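4/24/25
Gukano bench, wrist cam stuff, width estimate

Picking up from the last entry. Goal for today was to get the gripper opening out of the wrist video alone, no encoder, and have it agree with the Rizk logger well enough that Flonside can train on it. Not there yet but closer.

Pulled latest Flistetti main first thing. Build broke on the lens model header again, same as when we bumped it in September. Fix is the same too: delete the cached calib and regenerate. Should go in the readme, keeps costing somebody a morning.

Width tracker. Old version looked for the dark blobs at left and right and took the gap between the inner edges. Fine on the white table. Falls apart as soon as there is anything dark between the tips, or when a shadow under a pad gets merged into the pad. Threshold tweaking is a dead end, I went up and down with it for an hour and every setting that fixed one clip broke another one.

New version: mask per finger, fit the pad edge as a line, intersect with the known finger plane, get width from that. Slower but it doesn't care about shadows nearly as much. Ran it on the 104 clip set. Bad clips down to 15 from a lot more than that (didnt save the old number, rerun the old commit before claiming anything).

Of the 15:
- most are fast closes, motion blur, the edge fit just slides around
- 4 are the mask leaking into dark background past the table
- the rest I haven't opened yet

For the leak: clipped the search region to a wedge on each side. A finger can only come in from its own bottom corner so there is no reason to look in the top of the image at all. Stupid simple, fixed 3 of the 4. The last one has the arm tilted way over and the wedge itself includes floor. Leave it.

Blur: tried skipping any frame where the edge residual is high and interpolating. Looks great on plots, worried it hides real fast motion. The planner side needs the moment of contact and that is exactly where the blur is. Keep the raw residual as its own channel in the output so whoever trains can mask it. Do not interpolate in the exporter. Putting this here so I don't "clean it up" next week.

Time sync. Video and Rizk log drift apart over a long take. Constant offset at the start is handled by the open/close clap, the drift isn't. Added a second clap at the end and a linear fit between. Seems ok. Need a really long take to say more. Also the logger drops its first timestamp sometimes, so check for a zero in row one before fitting or the whole line tilts. Lost a while to that.

Tag vs no tag: there was talk of putting markers on the fingers and being done with it. Would work, but then every rig out there needs them, and they'd get dirty and scraped. Would like to stay markerless if the numbers allow. The eyelets on the linkage are nice and bright and might do the same job for free. Gold ring, dark hole, decent contrast against the green. Quick test with a circle fit, two rings on the left finger and one on the right, the spacing on the left should give me a scale check even if the pad edge is bad.
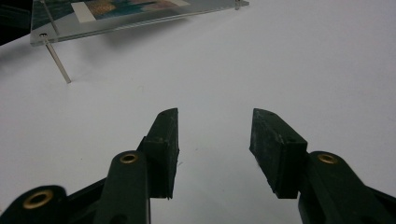
Circle fit on the rings is jumpy when light hits the rim, the highlight pulls the center off. Fit the dark hole instead of the gold and it calms down. Lower left one goes partly out of view at some openings so weight it by how much of the ring we see, dont just drop it. With rings plus pad edge the width trace is visibly smoother on the clips I tried. No numbers, only eyeballed, do it properly.

Pad wear. The edge fit assumes a straight edge and the used pads are getting ragged along the bottom. Switched to a robust fit, top part of the pad weighted higher. Helps. Also means calibrating with new pads and recording with old ones will give a small bias. Log pad set id per session, add field to the Flistetti session yaml.

Perception side: the clear panel gives the depth net fits. It takes the picture card as the surface and ignores the sheet, and then the planner is happy to route a fingertip through the thin rods. For now a hand drawn keep-out box over the whole stand, padded. Ugly, but it lets the planner tests run.

Todo
- rerun old commit on same set, write down the number
- open the remaining bad clips
- residual channel into exporter, tell Flonside the column order changed
- long take for drift
- ring fit branch is local only, PUSH IT
- keep-out box is hardcoded in the planner config, move it to the session file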